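Notebook, glaze room
July, started 8:40 in the morning
Subject: crawling on the white glaze (Mahuika), third attempt to find the cause

Where we stopped last time: the white crawls on the insides of bowls and on the handles of cups, but it does not crawl on flat tiles. Keith thinks it is dust on the bisque. I thought it was the clay in the recipe, and I still think so, but I have less confidence than I had in the spring. Rochelle reminded me that the crawling began after we opened the new bag of kaolin. I checked the order folder and she is right, only the old bag was finished two firings later than she remembers. So there was one firing with old kaolin that also crawled. I write it here so I do not forget it again.

Plan for today
Mix one small batch with all raw kaolin, one batch with half of the kaolin calcined, and dip both on the same bisque. Same thickness as far as I can control it. Also wash half of the pieces and leave the other half as they came from the shelf, to give the dust idea a fair test.

Calcining
The kaolin was calcined yesterday in an open bisque bowl, in the small Gretar kiln. I loaded 477 g raw. I expected to lose a bit more than a tenth of this as water, so I should have weighed the bowl with the powder after. I weighed the powder only after I had sieved it, and part of it stayed in the sieve and part on the paper. Therefore the weight after is not good for any calculation and I do not write it. Next time: weigh the bowl before, and bowl with powder after, before touching anything.

The calcined powder feels different between the fingers, dry and a little sandy, and it does not stick together if I press it. Mask on during all of this. Paora asked me to put this sentence in every entry where powder is handled.

Mixing
Batch A: raw kaolin only. 200 g dry.
Batch B: half raw, half calcined. 200 g dry. I replaced with a little less calcined than raw, to correct for the water which is already gone from it.
The frit is the Reltari one for both, from the same tub. Silica and whiting from the usual buckets.

Batch A needed more water than I expected to reach the thickness of cream. Batch B became thin very quickly and settled to the bottom while I was cleaning the mixer. I had to stir it before each dip. Tamsin says to add a few drops of Epsom salt solution. I added two drops, stirred, waited, and it was better, but I would not call it good. It still made a hard layer at the bottom after lunch.

Both went two times through the fine sieve. There was a lump of something brown in batch A, I took it out with a spoon. Maybe from the brush.

Dipping
Dralness bisque, small bowls, all from the same shelf. Dip and hold, count slowly to three, out, shake, turn upside down. For the handles I used test cups from Kane, the ones with the sharp corner where the handle joins. He does not like these cups and is happy that I use them.

Observations before firing:
- Batch A dried with fine cracks in the corner under the handle. I could see them without the lens. On the bowls there were cracks in the bottom where the glaze is thicker.
- Batch B: no cracks that I could find, but the surface is very powdery and comes off on the hand. Two fingerprints on one bowl, both mine. I repaired them with a brush.
- Washed pieces took longer to dry and the layer looks thinner. Of course it does, the bisque had water in it already. I should have washed them the evening before. So washed and unwashed are not really comparable, and Keith will say this as soon as he reads it.

If the cracks are in the raw layer already, then the glaze has a reason to pull back when it melts. This is the textbook explanation and I am inclined to believe it for the handles.

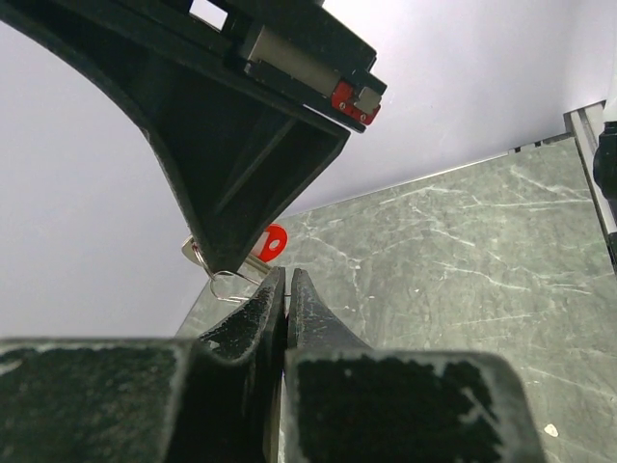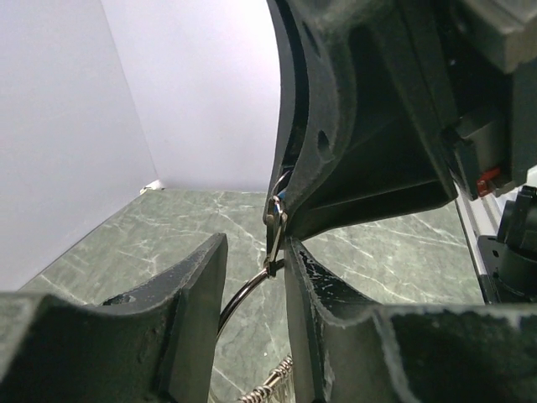
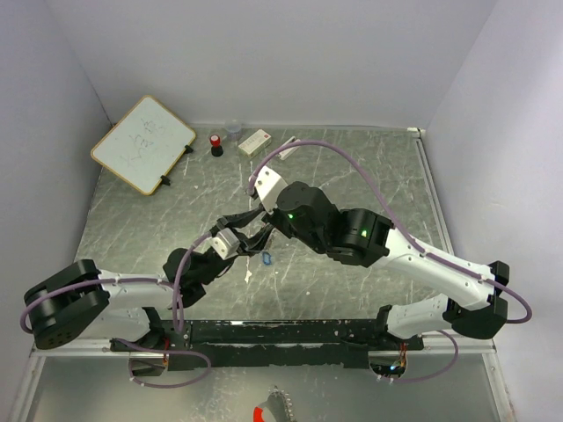
Firing
Loaded the kiln after lunch. Bowls on the lower shelf, cups on the upper, A and B mixed together so that no batch has the better place. Cones on both shelves. Slow at the beginning, with the lid propped until the water smell is gone, then the usual medium speed. Controller set for 1,939 °F with a short hold. Rochelle asked why this number and why it is not rounded. It is what the controller must say so that the cone goes down correctly in this kiln. It was found by trying, before my time, and it is written on the tape on the side of the box.

Kiln started 2:15. I did not look in the peephole as often as I planned because of the delivery.

Next morning, opening
Kiln was still too warm at 8, opened at 10:30.

Lower cone fine, upper cone a little more bent than I like. The upper shelf always runs hotter, we know this.

Cups, batch A: crawled under the handle, same place as the cracks. On one cup the bare spot is as large as a fingernail.
Cups, batch B: clean, except one, which has a pinhole at the rim. I don't think this is the same problem.
Bowls, batch A: crawled in the bottom, but only the unwashed ones. The washed ones are clean.
Bowls, batch B: all clean, washed and unwashed.

So the washed bowls with batch A are the annoying result. Either Keith is right and it is dust, or the layer was thinner because of the wet bisque and therefore it did not crack. With these pieces I cannot separate the two. Keith looked at them for a long time and said "dust." I said "thickness." We agreed to do it again.

The color of B is slightly more glossy than A, maybe also a little bluer. Tamsin sees it, Kane does not.

To do
- Repeat with bisque washed the day before and left on the rack to dry completely.
- Measure thickness of the dry layer with the pin, on every piece, and write it under the foot in pencil.
- Try one third calcined in place of one half. The powdery surface will be a problem for anybody who has to load a whole kiln with it.
- Ask Paora if we can order kaolin already calcined. The bowl method is too slow for a big bucket.
- Label the two jars properly. At present they say A and B and in a month I will not know what this means.
- New brush for the fine sieve, the old one loses hair.

Fired pieces are on the window shelf behind the tile boards. Please do not use them for tea, I need the bottoms as they are.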